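Can a Machine Do My Chores Yet? Frequently Asked Questions

Kept by Serena Piras for the Grerkitz repair and home tech pages. Readers' questions come in faster than the machines improve, so this list gets updated when I have time, usually on a Monday.

So can a robot clean my kitchen?

Parts of it, on a good day, if you define "clean" generously and "kitchen" as one table. Moving a cup from here to there is within reach. Scraping last night's lasagna off a dish that has been soaking since last night is a career, and so far it is still yours.

The trouble is mostly in the fingers. People write to me about brains and cameras and whether the thing will understand them when they mumble. Then you look at the end of the arm and there are two blocks that open and close. Try loading a dishwasher in oven mitts with only your thumbs working and you'll have the general idea.
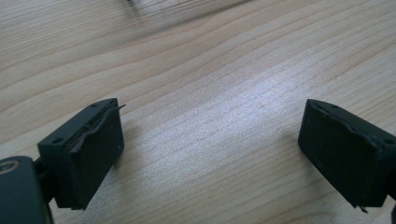 Thomas Caruso, who builds grippers at Clinau and has been patient with me for years, says the pads are the part he orders most. The motors last. The software gets replaced before it gets old. The soft stuff that touches the world gets rubbed, snagged and pinched all day, and it goes the way of the soles of your shoes.

Why do the demos look so much better than what I can buy?

A demo is the take that worked. I asked Caruso how many tries went into one short clip of a table being cleared and he told me 152, in the tone of a man who had been there for all of them. You can buy a vacuum that works fine most days. You can't buy that table clearer.

What is it good at right now?

Stiff things with simple shapes, sitting upright, with room on either side. Metal cups are a favorite. They don't squash much, they don't shatter, and they look the same from every direction, so the machine can't come at one from the wrong side. A wire basket is a fair place to put one, too, as long as the cup doesn't catch on the edge going in.
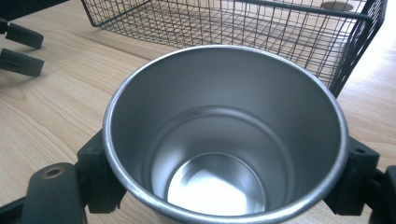
A steel cup between two gripper jaws, with a black wire mesh basket behind it.

Shiny metal does have one drawback, and that's the shine. Cameras see the lamp in it. Solène Pichon, who tests home machines for a living and owns none, keeps a dull plastic mug on hand for visitors who want to see something succeed.

What about laundry?

No.

Could you say more about laundry?

A cup has one shape. A T-shirt has as many shapes as there are ways to drop it on the floor, and my family has found most of them. There are machines that will fold a towel if you hand it to them flat, at which point I'd say you had done the hard half. Fitted sheets I won't discuss. I can't fold them either.

How do these machines learn a chore?

Somebody does it for them, over and over. One common way is to give a person a gripper to hold and have them do the job with it while a camera on the gripper records. Pick up, put down, open, go again. The machine is then trained on the pile of recordings and, with luck, does something similar. 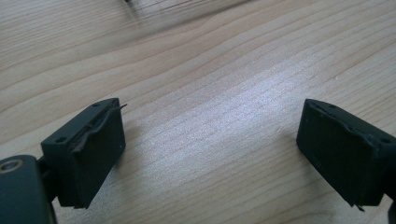 It's dull work and it counts. Darius Rusu did 217 rounds of one tabletop job for a study we wrote up last November, and he reports that by the end he was reaching for his own coffee at the same angle every time. He also reports that the first 10 were useless, which I find encouraging as a person who has recently learned to parallel park.

Is it any better on the shop floor?

Yes, and it has been for a long time, with conditions. A factory can arrange for the same part to arrive at the same spot facing the same way. Your kitchen drawer has made no such promise. Once a shop does short runs, mixed bins or anything with a floppy hose on it, the machine is back to being a slow new hire who doesn't ask questions.

How often do the finger pads need replacing?

Go by looks and by grip. If the covering is lifting at an edge, it can catch on whatever you're picking up. A small tear is worth watching. A long one is worth a new pad, and you should check both sides while you have the screwdriver out.

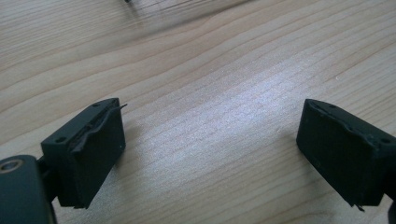

Should I wait to buy one?

If you want a floor vacuumed, no. If you want dinner cleared, dishes washed and the counter wiped, I'd keep the sponge. Ottavio Gentile has been holding off on a new dishwasher for 2 years on the theory that a robot will make it pointless. He washes everything by hand in the meantime and has become quite good.

Contact: Serena Piras, Grerkitz home tech desk | © Grerkitz. All rights reserved. | Back to top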